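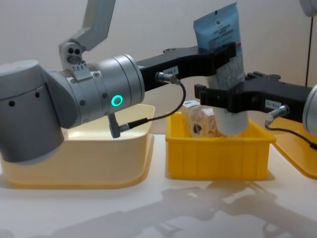 What do visitors get to see at a robotics open day? Mostly small jobs done slowly, at a bench, with plenty of time to ask the people who set them up.

Opening (stand to the left, lights up)

Hello everyone, and thanks for coming back in after the coffee. I've got 18 minutes, and I want to spend nearly all of them on the visit to Jendex in February, which I loved. Hands up who was on the coach? Good, you can correct me.

The bench

Start with the tube. It's squeezable, it's upright, and there are two black jaws on it from opposite sides, one higher than the other. I could have stayed at this bench all morning! We squeeze tubes every day and never think about how the sides give under our fingers.

Point out the yellow crate under it, with the little box and the bag of rubber bands. Ask the room which of the three they'd least like to pick up if they were a robot. (My vote is the bag. Clear plastic, and the bands shift about inside.)

Mention the green light on the wrist for the people at the back.

What we asked

The Fahmy group wanted to know about speed. The answer was that the demonstration ran well below full pace so visitors could follow it, and I was glad of that – you could see each arm settle before the other one moved.

Someone from Prorden asked how many tries it takes to get a new object right. They told us they'd allowed 200 for each item on the bench and used up 47 on one of the easy ones. Pause here, it got a laugh on the day.

My own question was about the cable on the gripper, and whether it ever snags. Yes, sometimes. They plan the moves with that in mind.

Back at Reser

Almost 80 of us went round, in small groups, and the bench was the stop people kept drifting back to. I'd like us to host a day of our own. Sign-up sheet is by the door, next to the water jug.

Questions until ten to four, then hand over to the next speaker. Leave the clicker on the lectern.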